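Search news and notices Search Advanced

Trorkmont opens soot and smoke cleaning unit in Plestville

Plestville, 19 July 2022

Trorkmont, the property restoration contractor, has brought its smoke and soot contents cleaning under one roof at a new unit in Plestville. The unit takes household and small business contents removed from fire-damaged buildings, cleans and deodorises them, and stores them until the building is fit for their return. It replaces the two smaller rooms the company used at its Trindport depot, which will go on handling vehicles, scaffolding and on-site equipment.

The unit has a working floor area of 1736 square metres. It is divided into a receiving bay, a dry cleaning area, a wet cleaning area, a deodorising room, an inspection area and a store. Contents move through in that order. Soiled and cleaned items use separate doors and separate trolleys, and the air in the receiving bay is held at a lower pressure than the rest of the building so that loose soot does not travel.

Assessment before removal

Work begins at the damaged property. A technician takes dry sponge samples from horizontal and vertical surfaces in each room to establish the type of residue. Residue from slow, smouldering fires is usually wet and sticky and smears when wiped. Residue from fast, hot fires is usually dry and powdery and can often be lifted by vacuum alone. Protein residue from kitchen fires may be almost invisible but carries a strong smell and can discolour varnish and paint.

The result decides the method. Dry residue on a matt surface is never wetted at the first stage. Sticky residue is tested with an alkaline cleaner on a hidden part of the item, left for six minutes, and checked for colour change before the rest is treated.

Items are sorted into three groups at this point: those to be cleaned in place, those to be removed to Plestville, and those considered beyond economic repair. The third group is not disposed of until the policyholder and the insurer have both agreed in writing.

Item tracking

Every item or box leaving a property is labelled and entered in Song, the inventory system developed by Trorkmont for its own use. A Song record holds the room of origin, the condition on removal, the residue type, the cleaning method used and the current shelf location. The customer can read the record at any time but cannot alter it. A loss adjuster can be given the same access on request.

An average three-bedroom house produces roughly 1000 records. Small goods such as cutlery and books are recorded by the box, with the contents listed inside the record.
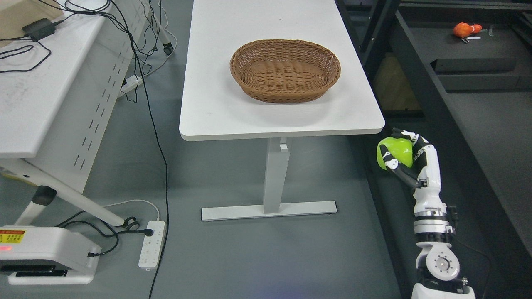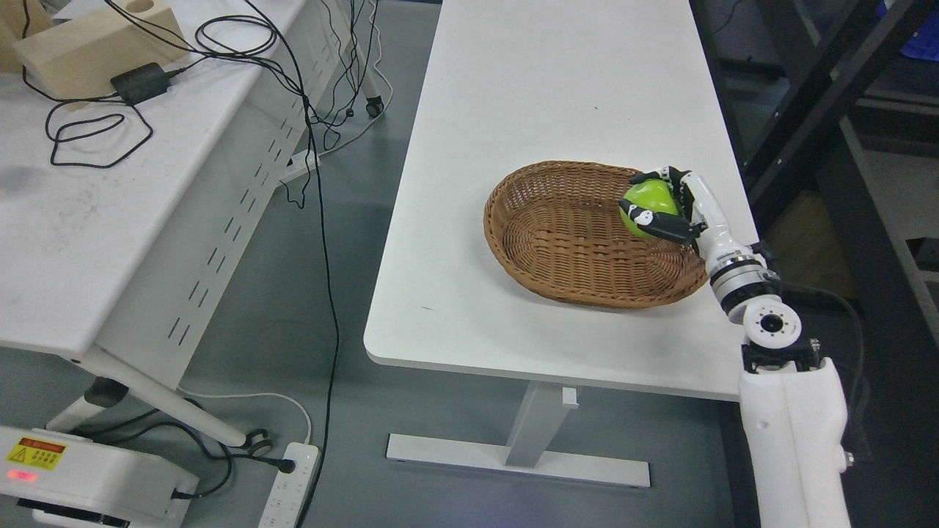 Deodorising

Cleaning must be finished before deodorising starts. Smell treated while residue is still present tends to return in warm or humid weather, and a second treatment then costs more than the first.

The deodorising room uses hydroxyl generators for most contents. These can be run with rubber, leather and natural fibres present. Ozone treatment is available in a sealed chamber for hard goods only, and the chamber cannot be opened until the reading inside has fallen to the set safe level. Soft furnishings are turned at fixed intervals so that no face is left in contact with the rack throughout the cycle.

Electrical goods are handled separately. Soot can be acidic, and corrosion of exposed contacts may begin soon after a fire. Such items are not switched on by Trorkmont staff until they have been opened, vacuumed, cleaned with a solvent suited to the board, and tested. Customers are asked not to switch on any appliance left in a smoke-affected room, including one that looks clean.

Inspection and return

Each item is inspected under white light and then under angled light, which shows smears that direct light does not. Smell is checked by two members of staff who have not worked on the item. Failed items go back to the stage before. Passed items are wrapped in unprinted paper and moved to the store, which is kept at a steady 20 degrees.

Storage is included in the quoted price until the building work is signed off. Return visits are booked by room, and the Song record is closed only when the customer has confirmed the item is back.

Area covered and start date

The unit accepts contents from Plestville, Trindport and the villages between them. Work from outside this area will be considered after August, when the second wet cleaning line is due to be in service. Contents already held at Trindport will be transferred under their existing record numbers, and customers do not need to take any action.

Insurers and adjusters who wish to receive the full method statement, including the list of cleaning agents and their safety data sheets, should apply in writing to the Plestville office. Quotations for private customers without insurance are given after a site visit, for which there is no charge.

Trorkmont carries out fire, smoke and flood restoration for domestic and commercial property.

Comments (3)

Guest wrote:
Does this cover a piano? Ours has been in a smoky front room since spring and the insurer keeps saying it's a specialist job.

Trorkmont office wrote:
Casework can be cleaned at the unit. The action and strings would go to a piano technician first. Please send the make and some photographs.

Guest wrote:
Useful to know about not switching things on. We ran the microwave the day after our kitchen fire. Is the record available on paper? My mother doesn't use a computer.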